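Speaker notes, small business breakfast, Stullthorpe

Good morning, everybody, and thank you for coming out before the coffee was even ready. (Wait for the stragglers by the door.) I was asked to talk about what happens after a small company enters an innovation award, and I said yes right away, because I've now done it 2 times and I have plenty of opinions, as my family will confirm.

Start with the first entry. We were still calling the product Grasteo back then, and we filled out the form the night before it was due. I wrote it the way I'd write to another engineer. There were paragraphs in there about tolerances that I was very proud of, and we didn't make the short list. When I asked for feedback, the judge who called me back was kind about it and said she had read the whole thing and still couldn't tell who would buy it. I wrote that on a sticky note and it stayed on my monitor for most of a year.

Pause here, ask for hands: who has entered an award of any kind? Who has entered and lost? Keep my own hand up.
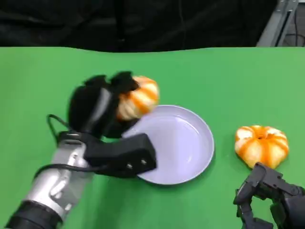
Money is the part people ask me about over lunch, so let me get to it before lunch. The entry fee for our category was $200, and I remember thinking that was the whole cost, bless my heart. Then came the banner, the train, the hotel, the table at the dinner, and a new shirt, and when I added up the receipts the second year it came to $3,058. For a firm our size that's a real decision. I like to think of the judging slot as a peeled tangerine held just over a plate: the hard work on the skin has been done ahead of time, and all anyone on the panel should have to do is take it. If your judges are still peeling when the bell goes, you've spent your money on a nice dinner. So spend the evenings before you spend the cash, is what I'm saying.

(Drink some water. I always forget.)

Second entry. We went in under the company name, Solberg, and we had the customer write half of it. I mean that, we sat with her at her kitchen table and typed what she said, and then I fixed the spelling and left the rest alone. You get 20 minutes with the panel, and we used the first few on her story and kept the technical part for questions. They had lots of questions! We came away as runners-up in our category, and I'll take that happily.

Now the follow-up, which I think is where the value is. We came home with a pocketful of business cards and I let them sit until the end of May. Please don't do that. Two of those people had bought from somebody else by the time I called. Write your emails on the train home, even if they're short and a little clumsy.

If time is running over, skip the bit about the trophy cabinet and go to the questions.

Likely questions: should we enter before we have a paying customer (I'd wait), can we reuse last year's entry (parts of it, but read the new form first), did it bring in sales (yes, slowly, and mostly through other people who entered).

Remind them the sign-up sheet for the practice panel is next to the muffins. Bring a draft, any draft.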